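Teleoperators wanted, simulated arm tasks (part-time, paid)
Zeltemgate
Posted Thu 7 September

Zeltemgate is hiring part-time teleoperators to record demonstrations for a learning system called Orlow. The system learns to handle household objects by copying what people do with a robot arm. All of the work in this round is done in simulation. You drive the arm from a desk at our office, and the software saves each attempt as an episode.

What the work is

You will be given a short written instruction, such as "put the cup on the platform," and a room loaded with furniture and objects. You carry out the instruction with the arm, then mark the episode as a success or a failure. Then the room resets with a different layout and you go again. The rooms and the objects are put together by a script called Divix, so the combinations can be odd. Treat every layout the same way and follow the instruction as written.
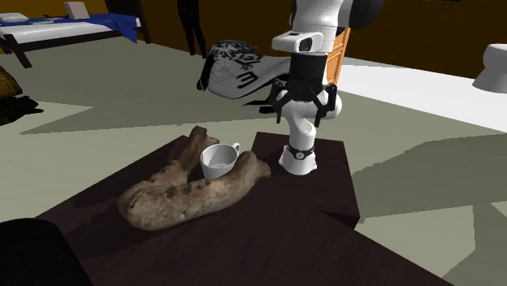 Failed attempts are kept, so please don't restart just because a grasp slipped. If you drop something and can pick it up again, pick it up and carry on. We want those recoveries in the set. What we can't use is an episode where the operator stopped paying attention halfway through or marked the wrong result. If a layout is broken and the task can't be done at all, press the skip key and write one line saying what was wrong.

Hours and pay

Shifts are 2 hours long, mornings or afternoons, with a break in the middle. We ask for at least two shifts a week. Pay is $20 an hour, and training is paid at the same rate. There is no bonus for speed. The contract runs for 12 weeks and may be extended if the second round goes ahead.

Who we are looking for

You don't need a degree or any background in robotics. Experience with a game controller or 3D software helps, but several of our current operators had neither when they started. You should be comfortable doing the same kind of task many times, and you should be able to write a clear sentence in English about what went wrong. You must be 18 or older and allowed to work in the United States.

The desks are adjustable. If you need a different controller or screen setup, say so when you apply and we will have it ready for your trial.

How to apply

Send a short email to Mitali Herath, data collection lead, through the contact form on our jobs page. Put "Orlow operator" in the subject line. Tell us which shifts you could work and when you could start. A resume is fine but not required.

We will invite people in for a 30-minute paid trial in the Wijesinghe room on the second floor. You will get a walkthrough of the controls and then try a few tasks. We'll let you know either way by the end of September.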